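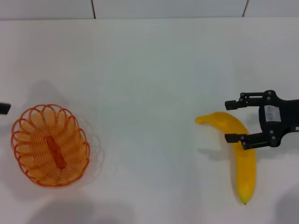 Reading time: 4 minutes

Fruit, baskets and clean takes: workshop tips for recording at the table

We record pick and place examples at Clillow since the spring, and most of what we learned is small and practical. I write it down for the people who begin now on the second table, and for anybody else who must teach an arm to put groceries where they belong. Our present task is one banana into one wire basket. It sounds very easy. Our folder for it has 3,427 takes, and I would keep fewer than 2,000 of them for training.

The table

Wipe the tabletop before the first take and again after lunch. Fruit leaves small sticky marks, and on a white surface they show in every recording of the day. We use a soft cloth with warm water and one drop of dish soap, then a dry cloth. Please do not use the scouring side of the sponge. It makes shiny spots on a matte top and you cannot take them away.

Our wall is white tile, so the same cloth is good for it. Do the seams with an old toothbrush once a month.

The fruit

Buy bananas when they are yellow but still firm. A very ripe one becomes soft where the fingers close, and after 12 or 15 grasps the skin is brown there. Change it at the first soft place. I keep three on the shelf and take them in turn, so that the model sees more than one curve and more than one length of stem.

Never put them in the fridge overnight. The skin goes dark, and they come out damp in the morning.

Bruised ones go in the freezer, peeled, in a bag. They make a good cake. We had this cake perhaps too many times.

Plastic fruit is fine for practicing the controls. For the real set I prefer the real thing, as the weight is different and the plastic slides.

Where to put things

Move the banana between takes. Turn it also: stem toward the basket, stem away, curve up, curve down. A new operator usually puts it back in the same place without noticing it, and then you have 300 examples of one single situation. At the Nonier workshop they draw numbers from a cup and each number is a place on the table. We copied this and it works well. Do not mark the places with tape on the tabletop, for the model can learn the tape.

Leave open table between the fruit and the basket. If they are too near, the arm pushes the basket with the fruit and the take is lost.

The basket

Our orange one is coiled wire with a rim of loops, like the petals of a flower. It is light and it walks on the table when a finger touches the rim. Two small dots of museum putty under the base hold it. Take the putty off in the evening, or it leaves a grease ring.

Approach the middle of the basket from high. A fingertip can go inside one of the loops, and when the arm rises the basket rises too. If this happens, open the fingers, go down a little, and back out slowly. Keep this take if you recovered well, but give it the label "recovery" and not "success".

The fingers

Have the fingers open before you come down over the fruit, one at each side of the thickest part. Do not grasp by the stem, it bends and the banana turns in the air. Close until the fruit does not slip, then stop. More force gives you only bruises.

Wipe the fingertip pads with a slightly damp cloth every hour. Banana skin leaves a thin film and the grip becomes worse so slowly that you blame your own hands.

Check the screws at the finger joints on Monday, before the power is on. Use the correct hex key and a light hand. We follow a little card from Husteck, our parts shop in the next street, and it hangs on a string by the bench.

Light and shadow

Close the blind and use the lamps only. With sun from the window the shadows travel the whole day, and a take from nine in the morning does not look like one from four. Some change of light is useful for the training, but I like to make it on purpose, by moving one lamp, and write it in the log.

When to stop

Forty minutes at the controls, then a break. After this time my movements become quick and lazy, and the model will copy lazy movements very faithfully. Delete a bad take at once, while you remember why it was bad. The notes go in the Bayram sheet, one line for each session: which fruit, which lamp, who was at the controls, and how many takes you kept.

Wash the basket on Friday in the sink with a soft brush, and let it dry upside down on a towel.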